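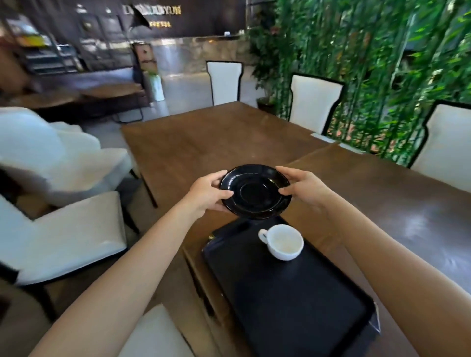 Why did the table-clearing robot let go of saucers it was already holding?

Its controller set the wrist force sensors to zero at the wrong moment, so the weight of the saucer was recorded as nothing at all.

The fault showed up in August at the Flevcombe test site, where Prasteo had been running its two-armed Ruvlow unit on cups, saucers, trays and folded paper goods. Over 1,131 saucer lifts, the unit dropped 88. Most fell a short distance onto a tray and survived. A few went over the edge of the table, and one broke close enough to an operator that the site stopped work and filed a safety report.

Early suspicion fell on the fingertips. Glazed surfaces are slippery, and the pads on the left gripper had worn down at the corners. New pads went on, the lifts were repeated, and the drop rate hardly moved. The next suspect was the vision system, which has trouble finding the rim of a dark, glossy dish under ceiling lights. Logs ruled that out too. In nearly every failed lift the rim had been found and both grippers had closed where they should.

Teresa Barros, a controls engineer at Prasteo, then sorted the drops by what the robot had been doing in the seconds before. The pattern was in the pauses. When the planner ran long, the arms stopped in midair and the controller treated the stop as an idle state. Idle triggered a routine that zeroed both wrist sensors, a step meant to cancel slow drift. With a saucer in hand, the reading after zeroing matched that of an empty gripper. The next check found no load, concluded that the pick had failed, and opened the fingers to try again.

"The software did what it was told at every step," Barros said. "It had no rule against zeroing while closed on something."
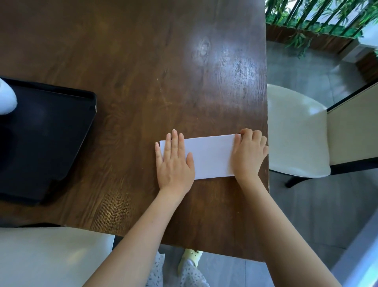 Light objects hid the problem for months. A sheet of paper weighs so little that the load check was switched off for folding tasks, and those tasks account for a large share of test hours. The same zeroing took place during a fold, with one gripper pressing down and the other pinching, but nothing was released. It did leave a wrong force value behind. In 29 folding runs, the pressing arm went on to exceed its contact limit of 11 newtons, and the robot reported normal contact each time.

That second finding changed the rating of the fault. A dropped dish is a breakage cost. An arm that pushes harder than it reports is a hazard to anyone reaching across the same table, and the unit was taken out of shared use the day the logs were read.

The sensor supplier, Ziółkowski, had printed a warning against zeroing under load in its integration manual. The warning covered startup. It said nothing on zeroing in the middle of a task, and the supplier has since reworded the page.

Prasteo's fix has two parts. Zeroing is now blocked unless both grippers are open and the arms are at a marked rest position. A separate check compares motor current with the wrist reading and stops the arm when the two disagree. The revised software was released on Dec 18, 2023. Shared use remains suspended until the current check has been tested with worn pads, which change how hard the motors work to hold the same dish.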